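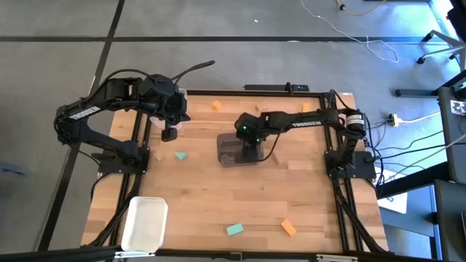
Home recording on the cheap: tips for a spare room podcast

Been meaning to type these up since August. Most of it learned the slow way, doing our little comedy interview show in a spare bedroom in Jurbridge. Two people, sometimes three, everybody talks over each other. Take what's useful.

Picking the room

Smallest room with the most junk in it. Closet full of clothes, great, leave the door open. Bare walls are the enemy. Clap once in the middle of the room and listen. If it zings, you've got work to do.

Kitchens are awful. Fridge hum gets into everything and you won't hear it until you put headphones on. If the kitchen is all you've got, unplug the fridge for the taping and put your car keys inside it. You can't drive off and forget to plug it back in.

Killing echo without spending much

Moving blankets. Thick ones, the quilted kind. Hang them off a curtain rod or a cheap clothes rack, behind the person talking AND behind the mic if you have enough. I paid 30 dollars for a pair at Savolainen, the hardware place by the bridge, and they've outlasted two mics.

Rug on the floor. Doubled up is better.

Egg cartons do nothing. Please stop gluing egg cartons to walls.

A mattress leaned in the corner works great and looks terrible. It's audio, who cares.

Table noise

This one drove me nuts for months. Every elbow, every coffee mug, straight up the mic stand and into the recording. What helped:

Folded bath towel under each stand. Free.

Felt pads on the bottoms of the mugs, or just use paper cups.

Tablecloth over the whole thing, the heavier the better. Old comforter is fine.

Tell guests no rings, no clicky pens. Comics fidget. Hand them a sock if you have to, I'm serious.

If the table wobbles, fix the wobble first. Matchbook under the leg, or a slice of cork. A wobbly table creaks every time sombody laughs.

Mic placement

Fist and a thumb away from the mouth. Closer and you get spit, farther and you get the room. Angle it a bit to the side so the P's go past it.

Pop filter: wire hanger bent in a loop, pantyhose stretched over, rubber band. Mine lasted 118 episodes before the cat got it. Bought a real one after that, a Sorar, can't hear a difference.

Laughers should lean back when they laugh. Nobody remembers to. Set the level low enough that the loudest laugh doesn't clip and bring up the quiet parts later.
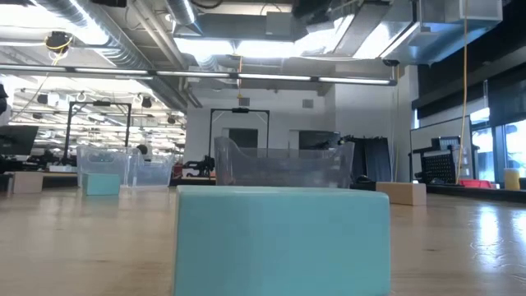 Cables

Label both ends. Masking tape and a marker, fold it over like a little flag. Do it before you plug anything in, not after.

Don't wrap cables around your elbow. Over, under, over, under, loose loops, velcro tie. Esko Kallio taught me that at an open mic years ago after watching me ruin one of his.

Keep audio lines and power cords apart. If they have to cross, cross them square. That cured most of our buzz. The rest was a lamp dimmer.

One spare of every cable. The one you don't have a spare of is the one that goes.

Night before

Charge everything. Fresh batteries in the recorder, not the ones from last time.

Format the card. Check you copied the old files off first!! Lost a whole hour with a really funny guest that way.

Record one minute of nobody talking. You need it later for patching over coughs.

Phones in another room. Not silent, not face down. Another room. They buzz on wood.

Water at room temp, no ice. No chips. Green apple slices if somebody has a smacky mouth, it really does work.

After

Copy files to two places before you put anything away. I use the laptop plus a little Zetix drive that cost me 70 bucks.

Name the files so you can find them. Year first, then month, then guest. Once you have a few dozen called "final" and "final2" your stuck.

Wipe the mics down. Pop the grille off, warm water and a drop of dish soap, let it dry all the way overnight before it goes back on.

Will add a part on phone-in guests when I get time.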